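Stop Leaving at 89 Minutes

10/29/24

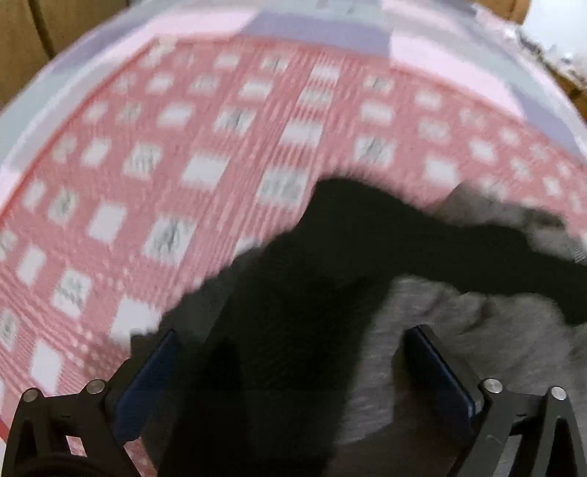 I want to talk about the walkouts. Again. Because Norkham lost at home and by the time the whistle went the far stand looked like a school hall after the chairs get stacked, and half the people who left missed the only decent move we put together all night.

Didn't score from it. I know. Hit the side netting. But it was a good move and if you were in your car you can't tell me what was wrong with this team.

So. My position, same as it was last season. You pay for 90 minutes plus whatever the referee adds on. Stay for it.

I've heard the arguments. Parking is the big one. The lot behind the ground has one exit and it lets out onto a road with a light that stays red for what feels like a whole half. Fine. It's a bad lot. It was a bad lot when we won the league and people sat in it with the windows down, singing. Nobody complained about the light that year. The light hasn't changed.

Kids with school in the morning, ok. I'll give you that one. Take the kids home. Long bus ride, last bus, same thing. I'm not talking to you.

I'm talking to the grown men in my row who stand up at 1-0 down with plenty of time left, do the big sigh so everybody hears it, and make all of us get up and squeeze our knees in so they can go. Then stop on the steps to watch a corner. Blocking the view of the people behind. If you're going, go!

Now the bigger thing, which is what I sat down to write about before I got worked up over the parking.

The football isn't bad. I'll say that and you can send me your emails. It's slow, it's careful, it is not what we had under the last setup, but it isn't bad. What we've got is a team that passes well until it gets to the box and then forgets what the box is for. That's a different problem from being bad. Bad teams don't get to the box.

Go back to the Avden game. First half we had them pinned. Their fullback was so deep he could have chatted with the people in the front row. We get it wide, we get it back, we get it wide again, and then somebody plays it back to the center circle and the whole crowd groans. And I understand the groan. I groaned. But what's the cross going to? We had one man in there against their two big center backs, who head everything away all day and look happy doing it.

That's the thing I'd fix. Two up front. I don't care that its old fashioned. I don't care what shape the clever teams play. Our striker is doing the work of a pair and by the last part of every game his legs are gone and he's standing there with his hands on his hips, and then people shout at him for being lazy. He's not lazy. He's on his own.

Put somebody next to him. Anybody with some height. The kid on the bench who came on against Hakthorpe won more headers in a short run out than we'd won all month, and then he was back on the bench the week after, and then he wasn't even in the squad. Was he hurt? The club didn't say. The club never says. There's a whole column in that and I'll get to it some other time.

Hakthorpe, by the way. I keep hearing that one brought up as proof everything is falling apart. We lost 2-0 away to a side that hasn't been beaten at their own place since spring. First goal was a deflection off a shoulder. Second one was on the break when we had everybody forward chasing it, which is what the away end was screaming at them to do. You can't scream "get forward" and then act shocked there's no one at the back.

I'm not saying the defending has been great. It hasn't. The back line drops off too early, every single time, and gives any half decent midfielder room to pick his head up and look. Avden's goal came from exactly that. Nobody goes to the ball. Everyone backs up. Ball over the top, goodnight. A Sunday league coach would see it and I have to believe ours sees it too.

But drop off is what scared teams do. And why are they scared? Here's where I come back around to the walkouts, and to the noise in general.

The home record is worse than the away record. Look at the table, split it out, it's right there. Same players, same manager, same shape, better results in grounds where the crowd is against them. Some of that is luck with the fixtures. We've had the hard ones at home so far. But some of it is us. You can hear it. First loose pass, and there's a murmur. Second one, somebody shouts. By the third the left back doesn't want the ball anymore, and you can see him not wanting it, hiding behind his man so he can't be found. Then we all shout at him for hiding.

I've done it too. I'm not writing this from some high place. I shouted something at the keeper against Thibodeau that I wouldn't repeat to my mother, and then he made the best save I've seen at that end in years, low to his left, and I stood there clapping like I'd been with him the whole way.

That Thibodeau game is the one I'd put on a loop for the early leavers. Level, going nowhere, rain coming in sideways under the roof, people streaming out. Then 89 on the clock and we get a free kick nobody thought was a free kick, and it goes in off the inside of the post. The stand was a third empty. The players ran to the corner and there was a strip of bare seats right in front of them. They celebrated with a steward. I've never felt so bad about a winner.

And what did the early leavers say the next day? They heard the roar from the road and it was brilliant. Oh was it. Great. Glad you enjoyed the roar.

Look, I know what it costs. Tickets went up again, the pies went up, the program got thinner and somehow went up too. People feel like they're owed a good time and I get that. If I pay for a meal and it's cold I say so. But you don't get up and leave the meal and then stand in the parking lot telling everyone about the dessert.

Ok that one got away from me. You know what I mean.

Boo at the end if you have to. I've got no problem with that. Wait for the whistle, stay in your seat, and let them have it, then go home. That at least tells the team something. It says we watched all of it and we didn't like it. An empty seat doesn't tell them anything except that you wanted to beat the light.

What I'd like from the club, since I'm handing out orders. Open the second gate on the lot. It exists, I've walked past it, it has a chain on it. Start the night games a little earlier so the last bus isn't an issue for people coming in from the villages. Tell us who's injured. And for the love of god turn the music down before kick off, you can't start a song over it, by the time it stops the game's begun and the moment's gone.

What I'd like from the manager. Two up front, like I said. Get the back line up ten yards. Take the corners long, the short ones have not worked once this season and everyone in the ground knows where they're going, including the other team.

What I'd like from my row. Sit down.

There are people who say it's already over and we should be thinking about next year. We're 9 points off the top with more than half a season left to play. I've seen that gap go in a month. I've also seen it grow in a month, sure. November has four home games in it, and two of them are against teams below us, and if we get through that lot in one piece then I think the whole mood turns and everybody will say they believed all along.

If we don't, then fine, I'll write the other column. The angry one. I've got most of it in my head already, it's mostly about the short corners.

But I'll be writing it having seen the games, start to finish, stoppage time and all. I'll be the one stuck at the red light at half past ten with the heater on and the radio phone-in telling me how bad it was, with callers who left before the end. Half of them get the score wrong. One fella the other week was complaining about a substitution that happened after he'd gone, his buddy had texted him about it.

Next home game is Avden again, in the cup this time. Evening kick off. Bring a coat, and park on the hill if you can stand the walk, you'll be out before the rest of us anyway.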